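Pevix Household Vocabulary, release 2

Pevix is a word list of everyday household objects and textiles in American English, with plain definitions and pronunciation keys. It holds 4000 headwords. Maintainers are Aoi Kaneko and Daichi Kamata.

Files
entries.tsv: one headword per line, tab separated, UTF-8
senses.tsv: definitions, keyed by entry id
topics.tsv: 39 topic codes (desk, laundry, kitchen, and so on)
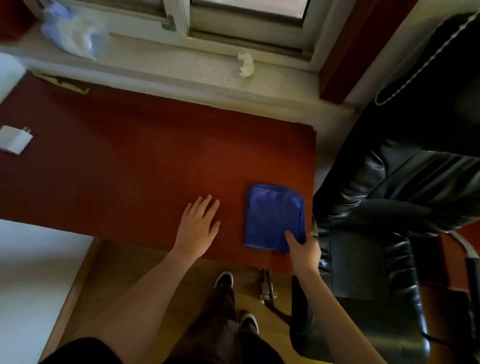

Entry ids are stable between releases. A withdrawn id is never reused. Definitions are limited to 10 words, not counting usage labels. Compounds such as "windowsill" are listed under the closed spelling, with the open form in the variants column.

Known issues
Regional labels are missing for most bedding terms. Plurals of fabric names are inconsistent. The Arai import script drops trailing spaces, so compare checksums before loading.

Corrections received by August go into the next release.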